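Cendbridge Home Support: Ticket history
Subject: Towels come out stiff and smell after the cycle, Sulero washer
Status: Waiting for customer
Opened: Sep 1, 2020

Customer wrote:

Hello. I have a Sulero front loading washer, bought in May from your store. For the first weeks it worked very well. Now the white towels come out stiff, and when I unfold them the next day they have a smell like an old sponge. Other clothes are better, but the T-shirts start to have it too.

What I tried already, in order:

1. Less detergent. I used 100 ml before, I went down to the lower line of the cap. Small difference.
2. I changed from Cateo liquid to Cateo powder. The smell is less, the stiffness is the same.
3. Empty hot cycle with the drum clean program. The first load after it was good, the second was again bad.
4. I cleaned the rubber ring of the door with a cloth. There was gray slime in the bottom fold.

I did not open the small filter door at the front, as the manual says water can come out and my laundry corner has carpet on both sides. Please tell me if it is safe.

One of the white towels, on the bedroom carpet: 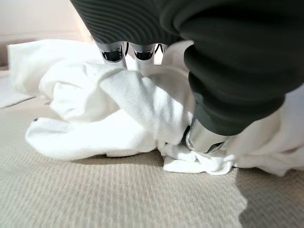
Thank you for the clear list, it saves us a lot of questions. The filter is safe to open if the machine is off and the water has cooled. Put a flat tray under it and pull out the short drain hose first. Please also check two things: is fabric softener used, and how full is the drum? For bath towels we suggest that you can still put a hand flat above the load.

Customer wrote:

I did the filter today. With the hose it was easy, only a little water went in the tray and the carpet stayed dry. In the filter I found hair, one button and a piece of paper label. The smell of that water was the same smell as the towels, so I think we are near.

Softener: yes, I used it in every wash. Drum: more full than you say. I put 9 towels together to save water. I understand now this was a mistake.

New test, with your advice:

Half the towels, no softener, powder only, hot program, extra rinse on. Result: no smell after drying. They are softer, but still not like in the spring.
Second half, same program, but I forgot them in the closed drum for 2 hours. Result: a light smell came back.

So I have three questions. Must I leave the door open always? Can old softener be removed from the fabric, or are the towels finished? And is our water too hard? The paper strip from the Thomas kit shows 200, but I don't know if this is high for your machines.

The white cloth by the end of the bed:
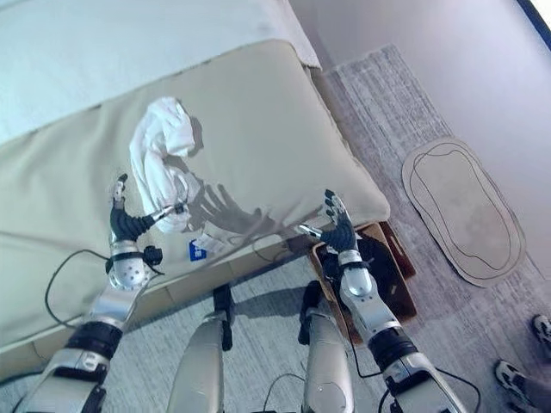
Leave the door open after every wash, and the detergent drawer too. A reading of 200 is hard water, so please choose the dose for hard water on the powder box, even if it looks like much. The softener layer normally goes away after several hot washes without softener, so please do not throw the towels out yet. We keep the ticket open and ask you to write again after the next few loads.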